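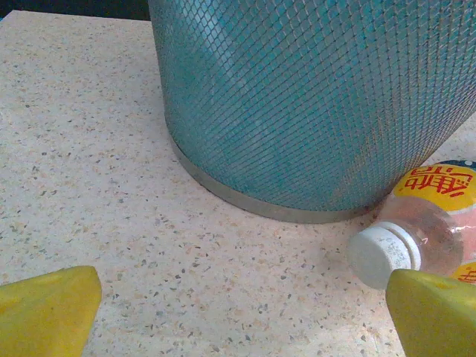
Handout 2: Looking after the sorting cell
Clenwood, automation workshop. Notes by Widad Salameh, 14/04/2021

The setup sheet from Koltach says the wrist camera "needs no routine attention." I don't believe it, and neither should you. A camera sitting that close to two fingers gets bumped.

Before a run
Open the gripper fully and look at the live view. Both fingertips should show in the lower corners. If only one does, check the camera bracket before you touch any software. Most of the "calibration faults" in the January log were a bracket screw.

Wipe the fingers and look for wear on the tips. Yellow hides less than you'd hope.

Test objects
Use a clear plastic bottle lying down, close to the mesh bin. The sales demo used a matte box on a bare table, and of course it worked. Clear plastic against wire mesh on a speckled top is a fairer test. Do 20 picks and write down every miss, including the ones you feel like excusing.

The log
The counter read 1,184 cycles at last service. Eugénie Mallet thinks it skips after a power cut. I haven't seen proof either way – note the reading before and after any shutdown.

For next time: read the Enache notes on finger alignment, pages 1 and 2. Bring a reason to doubt one number in them.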